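Presupuestar lo que no se ve: cómo planifica Drokton su inversión en robótica

La compra de equipos para manipulación automatizada exige un plan que abarque desde el puesto de trabajo hasta el último repuesto 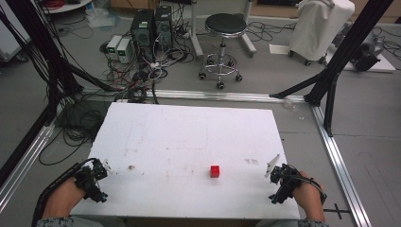

El ejercicio de planificación que Drokton inició en noviembre partió de una pregunta sencilla: qué parte del gasto en robótica corresponde al equipo principal y qué parte a todo lo que permite utilizarlo. La respuesta obligó a rehacer el presupuesto. Hasta entonces, la partida de accesorios se calculaba como un porcentaje fijo del precio de compra, sin desglose. En un puesto donde una persona trabaja con una pinza manual en cada mano ante un tablero blanco y un pequeño cubo rojo, el inventario no termina en las pinzas. La estructura de perfiles de aluminio, los postes negros con sus refuerzos, las fuentes de alimentación de banco, los equipos informáticos y los cables que recorren el suelo requieren también una línea propia, un proveedor y un plazo de entrega.

Shivam Negi, responsable de planificación de inversiones, dirigió la revisión. Su informe recoge 373 referencias de material, de las cuales 86 no figuraban en ningún presupuesto anterior. La mayoría eran artículos de bajo importe: conectores, tornillería, prolongadores, puntas de recambio. Sumadas, sin embargo, explicaban buena parte de las desviaciones que la dirección financiera venía señalando en cada cierre.

«Los artículos pequeños se compraban con urgencia y se imputaban donde había saldo», señala Negi. «Con ese método era imposible saber cuánto costaba poner en marcha un puesto».

Tres sobres para una misma compra

El nuevo procedimiento divide cada solicitud en tres sobres. El primero comprende el equipo de manipulación y sus licencias. El segundo reúne la infraestructura del puesto: bastidor, superficie de trabajo, alimentación eléctrica, cómputo y cableado. El tercero se reserva para consumibles y repuestos durante el periodo de servicio previsto. Ninguna solicitud pasa a aprobación si uno de los tres carece de oferta escrita.

La medida no fue bien recibida en todos los departamentos. Los equipos técnicos alegaron que pedir ofertas para material de uso corriente retrasaba los pedidos, y tenían parte de razón. Durante las primeras semanas, el plazo medio de tramitación alcanzó los 44 días. La empresa respondió con un acuerdo marco con Skurnine, distribuidor de componentes eléctricos y perfilería, que fija precios para las referencias más solicitadas y permite servirlas contra almacén.

El sobre de infraestructura es el que más debate genera. Un bastidor de perfil de aluminio admite reformas y puede destinarse a otro puesto, de modo que su amortización no tiene por qué coincidir con la del equipo que aloja. Drokton ha optado por inventariarlo por separado. Con las superficies de trabajo se ha seguido el criterio contrario: los tableros se manchan, reciben marcas y se sustituyen, por lo que se contabilizan como consumible desde el primer día.

Comprar o arrendar

Abrhishek Rawat, asesor externo de la consultora Vishwakarma, participó en la segunda fase del trabajo, dedicada a comparar la adquisición con el arrendamiento. Su recomendación fue mixta. Las pinzas y la electrónica de control, sujetas a renovación frecuente, pueden arrendarse cuando el contrato incluye sustitución por avería. La estructura, el mobiliario y las fuentes de alimentación conviene comprarlos.

Rawat insiste en revisar las cláusulas de devolución. Algunos contratos examinados exigían restituir el material con el cableado original completo, condición difícil de cumplir en instalaciones que se modifican a menudo. En uno de ellos, la penalización por conjunto ascendía a 2.973 euros, importe que no aparecía en la oferta económica y solo constaba en un anexo.

La consultora propuso además etiquetar los cables por puesto y registrar su longitud en el momento de la recepción. El coste de esa tarea se incluye ahora en el segundo sobre, como horas de montaje.

El calendario de gasto

La planificación plurianual, denominada internamente Clivita, distribuye las compras en función de la disponibilidad de espacio y de personal formado. Cada puesto nuevo se autoriza cuando existe superficie asignada, toma eléctrica verificada y un responsable designado. El seguimiento se realiza los martes, en una reunión breve entre compras, ingeniería y administración, a la que se llevan únicamente los pedidos con incidencias.

Queda pendiente la cuestión del almacenamiento. El plan inicial no contemplaba armarios ni soportes para el material en espera, y la solicitud correspondiente se presentará con el próximo presupuesto ordinario. Negi ha pedido que se tramite con el mismo esquema de tres sobres, incluidos los carros con ruedas y las canaletas de suelo.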